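Larncombe Tabletop Objects: Data Card

Version of 2/26/21
Maintained by the Larncombe project, Udmont

Summary

Larncombe is a collection of color photographs of small household objects placed on a table mat. It covers drinkware, caps, pegs, lids and similar items that people set down, pick up and put away in the course of a day. The release contains 2,000 photographs of 545 arrangements. It is intended for work on object recognition, relative size and the placement of small items near larger ones.

Contents of the collection

Objects are grouped into 6 categories:

Drinkware: mugs, cups, tumblers
Closures: caps, stoppers, lids
Small parts: pegs, spacers, short cylinders
Utensils: spoons, spatulas, tongs
Stationery: pens, clips, erasers
Other: items that do not fit elsewhere

Each arrangement includes at least one item from the small parts or closures category. Where a drinkware item is also present, the pair is entered under "mixed scale" in the index. Mixed scale arrangements are of particular interest to users studying how a small item is located when a much larger item is nearby.

Table and mat

The table has a white top. A dark gray mat covers most of it and serves as the ground for all arrangements. The surface is semi-glossy, and objects standing on it may show both a shadow and a reflection. Neither has been retouched. Annotators were instructed to mark the object only and to leave its reflection outside the outline.

In the mixed scale arrangement reproduced in this section, the small part is a light purple cylinder lying on its side, and the drinkware item is a pale sage-green insulated mug with a polished steel rim. The mug stands near the right edge of the mat with its handle to the left.
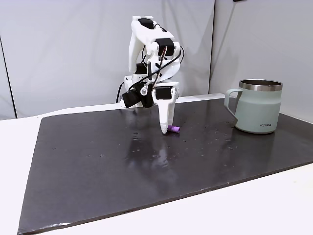
Labels

Each object carries a category, a color and a posture. Posture is recorded as standing, lying or leaning. An object whose purpose cannot be settled by eye is labeled by shape, so that a short cylinder which might be either a peg or a cap is entered as "cylinder, small." Lettering on an object is transcribed only when both annotators read it the same way; in all other cases the text field is left blank.

Color names come from a fixed list of 55 terms. Annotators chose the nearest term and did not add new ones.

File organization

The photographs are stored in one folder per category, with mixed scale arrangements in a separate folder. The index is a plain text table with one line per object. Arrangement numbers are not consecutive, as withdrawn entries have not been reassigned.

Known limitations

Pale objects are more common than dark ones. Transparent drinkware is excluded. The near edge of the mat is slightly frayed, and automatic outlining tools may mistake the lighter fibers for a thin object. The Rivthorpe subset was labeled before the posture field was introduced and has no entries in that column.

Terms of use

The collection may be used for research and teaching. Redistribution of altered labels under the name Larncombe is not permitted. Corrections should be submitted through the Becerra catalog, quoting the arrangement number and the line of the index concerned. The next revision is planned for May.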